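Comparing fingers at Imora: Rizwan Hayat on the hand-held gripper tests

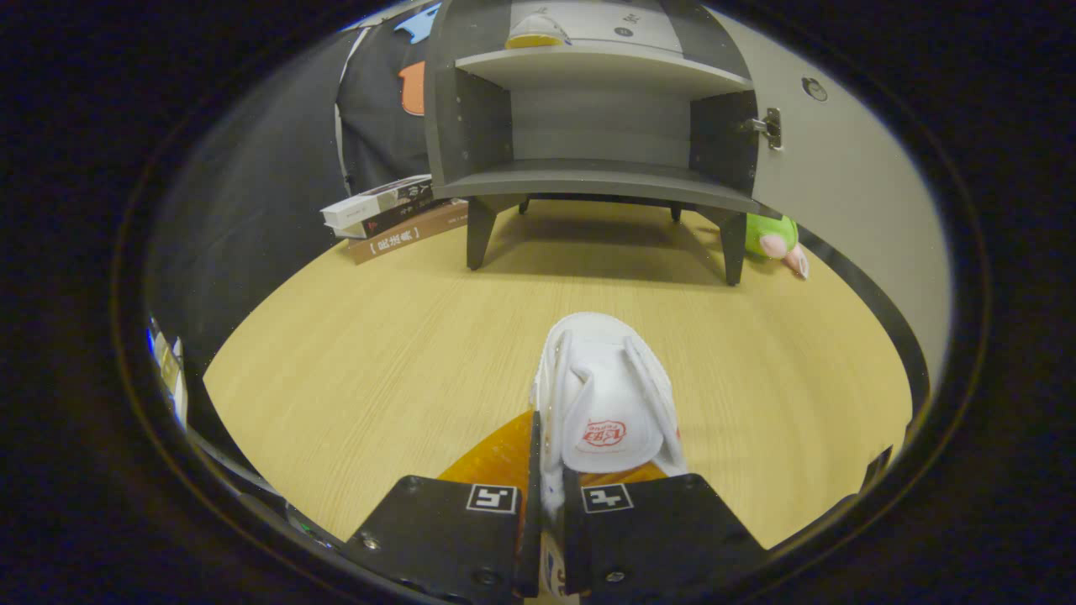
Hayat ran the comparison at Imora's Skorkville site in December. Two sets of fingers went through 500 grasps each on soft household goods, with the same camera and the same tabletop.

"Slippers were the hard case," he says. "The plush compresses, so the finger gap tells you very little about how firm the hold is."

Finger gap is read from the marker on each finger. With the older Tanoli controller the reading lagged the video by 20 milliseconds. Hayat corrected the offset in software before scoring anything.

The flat plates held on 478 of their 500 attempts. The curved set did worse on anything thin, and he stopped using it for books. He puts most of the failures down to approach angle and says the operators closed too early.

Would a wider lens help? "We have one already. At the rim the markers get small and the detector drops them. I'd take better lighting first."

The next round, planned with Brerkum, is set at 2000 grasps and will use the flat plates only. Hayat wants the screws checked for torque every morning. "They loosen, and then the calibration is off."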